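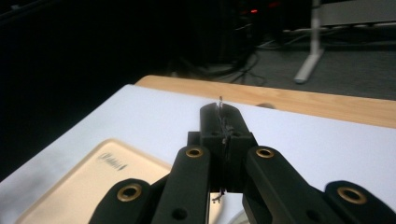 Kiltow K20 Hand-Held Gripper – Replacement Link Set and Service Notice

Applies to: K20 grippers supplied before February with four-link plastic fingers and brass pivot eyelets.

Summary of fault

Kazlauskienė Tooling has received returns of K20 grippers in which the jaws lose clamping force on thin stock such as wire, filament and thread. The fault develops slowly. The tool closes normally and the jaw faces meet, but a strand held between them can be pulled out by hand with little resistance. On thicker parts the loss may go unnoticed.

Cause

Wear in the inner link bores. On affected units the pivot eyelet at the upper end of each inner link was pressed in with too little interference. Under repeated cycling the eyelet turns in the plastic and the bore opens up. The fingertip block then tilts slightly at full closure, so the jaw faces touch at the bottom edge first.

The first confirmed failure was at our Gekonstead test bench, after 1,766 cycles. The design minimum is well above that figure. Jaanus Urbonaitė examined the returned links and found the same wear pattern on both sides.

Safety

A strand under tension can spring back when it slips. Wear eye protection when clamping wire or anything with a sharp end. Do not use an affected gripper to hold needles, blades or glass fiber. Stop using the tool if an eyelet can be turned with a fingernail.

Checking your gripper

Close the jaws on a single strand of fine wire with both ends free. Hold the tool over a white surface and look at the gap between the jaw faces. The gap should be even from top to bottom. Pull gently on the lower end of the wire. If it moves, replace the links. Repeat the check every 1,000 cycles – more often if the tool is used mainly on thin stock.

The plain holes lower on the inner links have no inserts by design. Do not fit eyelets to them.

Replacement set contents

Inner links, left and right, with eyelets fitted
Outer links, left and right, with eyelets fitted
Pivot pins
Instruction sheet

Fingertip blocks are not included and can be reused if the jaw faces are unmarked. Replace all links together. Fitting time is 20 minutes with the tool removed from its handle.

Compatibility

Fits K20 only. The Ellmont 18 uses a similar outer link, but the pivot spacing is different and the parts must not be mixed.

Ordering

Link sets are free of charge for affected units. Give the serial number from the underside of the handle. Worn links should be returned in the bag supplied – please do not clean them first.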